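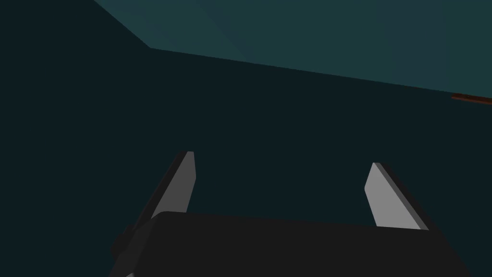
*Wrist view in the simulator, fingers open, nothing held.*

## Gripper reports "object held" with nothing in it

Running Plarnance with the Otby two-finger model. Out of 1,000 overnight grasp attempts, 238 came back as "held" although the fingers had closed on thin air. The arm then carries on to the drop-off and the run gets marked as a pass. I only spotted it on replay.

Support says the grasp check is "reliable at default settings". I have my doubts. We're meant to move this to the real arm in March and I don't want it waving an empty hand over a bin and calling that a success. Has anyone seen this?

### Answer 1 (accepted)

Yes, and I wouldn't trust the default either. As far as I can tell the check only looks at finger force, and the two fingertips pressing on each other count as force. Set a minimum closing gap as well:

- `min_gap_mm: 2`
- `settle_steps: 20`

Then rerun the same seeds and compare. If your object is thinner than the gap, this won't help you and you'll need a contact check by object name. I'd throw out last night's pass rate whatever happens.

### Answer 2

Works fine for me on Cuvstead. Have you tried reinstalling?

### Answer 3

Reinstalling won't change a threshold. The gap setting cut the false ones for us but didn't clear them, so don't go near real hardware on the strength of that flag alone.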